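Brolley Dining Room Set-Up Guide
Section 3: Laying a Single Place

Read this section before the first sitting. It takes less time than relaying a table the floor lead has looked at and sighed over. The Flinstead and Derkeck houses both work from this guide, and where their local habits differ from it, the guide wins.

Before you start

You will need, for each place: one plate, one bowl, one fork, one spoon, one cup. Knives are issued on roast days only and are covered in Section 5, along with everything that has gone wrong with knives.

3.1 Wipe the tabletop with a damp cloth, then a dry one. Go all the way to the corners. The marble pattern is very good at hiding a smear of gravy from the person cleaning it and very bad at hiding it from the person sitting down.

3.2 Run a finger along the edge band. If it catches, report the table and use another one. Do not fix it with tape. We have seen the tape.

3.3 Check that the table doesn't rock. Adjust the feet by hand, a half turn at a time. Folded napkins are not an approved leveling system.

The setting

3.4 Put the plate down first, one hand's width in from the edge the diner will sit at. Keep your thumbs off the middle of it.

3.5 Put the bowl on the plate.

3.6 Lay the fork and spoon to the right of the plate, handles toward the diner, fork on the inside.

3.7 Add the cup, upright, beyond the plate and to the left.

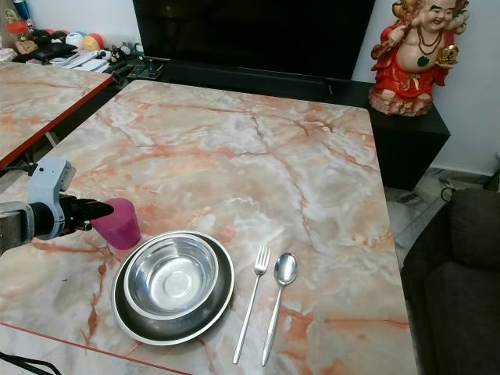

Steel plates and bowls come out of the Ghaffari rack in two finishes, and people will tell you they have to match. They don't. A mirror-bright bowl on a brushed gray plate is a perfectly good Brolley setting, and it can sit a little toward the upper left of the plate without anyone's lunch suffering. The fork and spoon don't have to come from the same pattern either, so a plain fork next to a spoon with a grooved handle can stay where it is. What we do ask is that they lie nearly parallel with a small gap between them. Crossed cutlery looks like a signal, and diners will try to work out what it means.

NOTE: Left-handed diners may move their own cutlery. Please don't guess in advance.

CAUTION: Steel bowls hold heat. Fill them at the hatch no higher than 2 cm below the rim, and warn whoever is about to pick one up. "Careful, that's hot" is sufficient. Pointing is not.

Cups

The plastic cups hold 400 ml to the brim and should never be asked to. Fill them to about three quarters, on the table, after the diner has sat down. Cups filled early get knocked over early, usually onto the one chair with a cushion.

3.8 Hold each cup up to the light before it goes out. You're looking for cracks, cloudiness and the ghost of yesterday's juice.

3.9 Lift and place cups by the lower half of the outside. Fingers inside the cup mean the cup goes back to the wash, and so do you.

3.10 Don't stack cups more than 3 high on the trolley. The fourth always seems fine until the door sill.

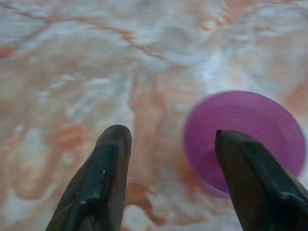 Fig. 3-2. Purple cup on the marble-patterned top.

Cup colors have no official meaning. Certain regulars at Derkeck believe otherwise and will explain the system to you at length. Listen politely, give them the color they want, and move on — there are other tables.

CAUTION: Plastic cups are for cold drinks. Tea goes in the mugs, which live on the bottom shelf and are described in Section 4.

Tables placed together

If a second table stands close by, set each one separately and leave the gap alone. Pushing two tables together pinches fingers and produces a seam that eats spoons. For larger parties, see Section 6 and bring a colleague.

Final check

3.11 Stand where the diner will sit and look down. Everything should be within easy reach, including the cup.

3.12 Pull the chair out one step and leave it there.

3.13 Walk away. A table that has been straightened four times looks worse than one straightened once — we tested this on a slow Tuesday, and the results were clear.

Clearing is covered in Section 7.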